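Rernstead Viewers' Panel
Minutes of the September meeting, upstairs room, 7.15 p.m.

Present: Zhenhua Yin (chair), Lamai Nuchit, Charoen Ruangrit, Jirayu Pongsiri (minutes)
Apologies: Kamonchanok Tanasarn

1. Last minutes
Agreed, with "promised" changed to "hinted" under item 4. Tilmont has still not sent the episode list.

2. Grillitz, the new family serial
Tilmont says 1,690 households watched the opener and 1,209 stayed for part two. CR asked how a household is counted and whether leaving the set on qualifies. The press sheet doesn't say. LN liked the grandmother but doubted that one lost will can fill 5 more parts. ZY said the same was said of Somboon, and it couldn't. Panel score held over.

3. Viewer letters
139 received. JP noted that a good many used the same wording in praise of the theme tune. Not to be passed on as public opinion until someone has read the lot. Action: LN.

4. Newsletter

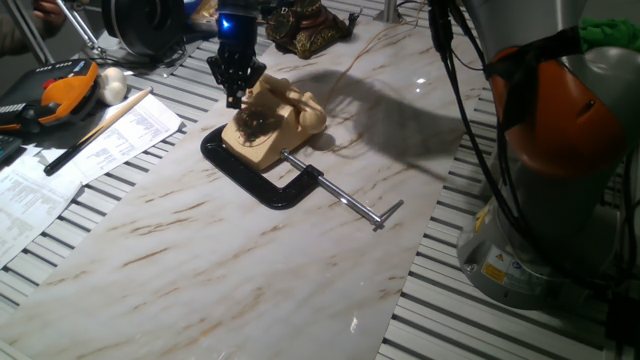 Rotary telephone, clamped on marble.

CR wants a page on period detail in serials. ZY unconvinced that readers care, but will allow half a page. Copy to JP.

5. Any other business
Studio visit: Tilmont's offer is "in principle" again. No coach to be booked until it is in writing.

Closed 8.40 p.m.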